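エレンソープ工科学校ロボット部、タオルをたたむアームの課題に取り組む

エレンソープ工科学校のロボット部は、11月の校内発表会に向けて、ロボットアームでタオルをたたむ課題に取り組んでいる。部員は5名で、放課後の午後4時から実習室に集まり、動作の記録とプログラムの修正を続けている。

今年の課題を提案したのは、2年生のラティファ・アブデルアジズさんである。昨年の部の作品は積み木を並べるものであったが、アブデルアジズさんは、形の変わるものに挑戦したいと考えた。「積み木はどこを持っても同じ形です。タオルは持つたびに形が変わりますから、前の日にうまくいった方法が次の日には使えないことがあります」と話す。

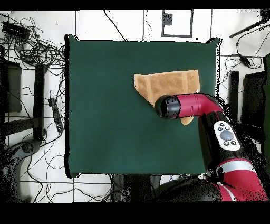 緑色の布をかけた机の上で、タオルに先端を当てる赤と黒のアーム

部では、動作を一回行うごとに記録を保存している。これまでに保存した記録は2,424件になった。そのうち、角をつかむところまで進んだものが1,458件、最後までたためたと部員が判定したものは234件である。判定の基準については部内で意見が分かれ、端が少しずれたものを成功に入れるかどうか、長い話し合いがあったという。結局、ずれが指の幅より小さければ成功とすることに決まった。

プログラムを担当するマルティム・バロスさんは、つかむ前に指先をどの高さまで下げるかという調整に最も時間をかけている。高すぎると布に届かず、低すぎると机を強く押してしまう。夏休みの後に計算の方法を変えたところ、途中で動作が止まる回数は少なくなったそうだ。ただし、タオルの縁が重なっている場合に二枚を一緒につかんでしまう問題は、まだ解決していない。

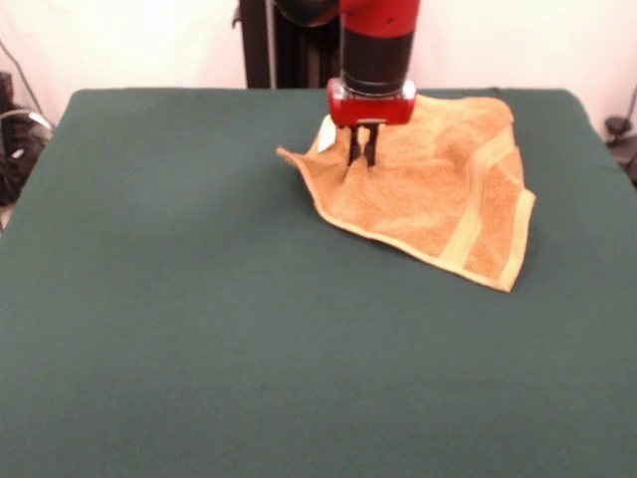 黒い二本の指をタオルに押し当てるアーム。机の布は濃い緑色

顧問のプラサンナ・デワン先生は、部員が書く作業日誌を毎週読んでいる。「失敗の書き方が、春に比べてとても詳しくなりました。どの角で、どの向きで失敗したかまで書いてあります」と先生は述べた。日誌は発表会の会場でも読めるようにする予定である。

発表会では、ロボット部のほかに電子工作部と写真部も展示を行う。ロボット部の実演は午後1時と午後3時の2回で、場所は本館1階の実習室である。見学に予約は必要ない。来年の2月には、ラービル市で開かれる学生ロボット交流会にも同じ課題で参加することになっており、部員たちはそれまでに、大きさの違うタオルでも試したいとしている。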